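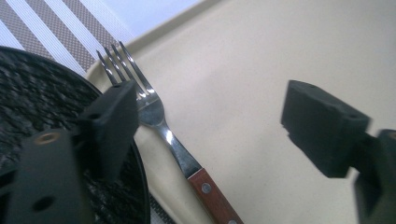

Can wooden-handled flatware ever go in the dishwasher?

Posted by brota_kitchen, 2020-04-19

Hi all! We've been eating every meal at home lately and the dishes are getting away from me. My aunt passed along a boxed set from Lauritsen, 21 pieces, stainless with wooden handles and rivets, and I love it to bits, but the handles have started to look gray and a bit fuzzy. I've been running them on the gentle cycle with the heated dry turned off. Is that still too much for them? And can I bring the color back, or is it too late?

13 replies, showing the top 3

sternar_lane
Oh, I feel for you, I did the very same thing to my mother's steak knives! Even the gentle cycle is a long hot soak with strong detergent, and the wood swells and shrinks until it pulls away from the rivets. Wash them by hand in warm soapy water, don't leave them sitting in the sink, and dry them with a towel right away. For the fuzz, let them dry overnight, rub lightly with very fine sandpaper going with the grain, wipe off the dust, then work in some food-grade mineral oil with a soft rag. Leave it a few hours and wipe off what's left. Mine took three coats before they stopped looking thirsty (the first one just vanished!). Now I do it every couple of months, usually while something is in the oven.

pramafan317
i put mine in the dishwasher for years and they're fine

old_pantry
Please skip the olive oil if anyone suggests it, it goes sticky and starts to smell. I use a Prama board cream with beeswax in it and like it better than plain oil. If a handle wiggles or you can see a crack by the rivet, set that one aside, food gets down in there and you can't get it clean.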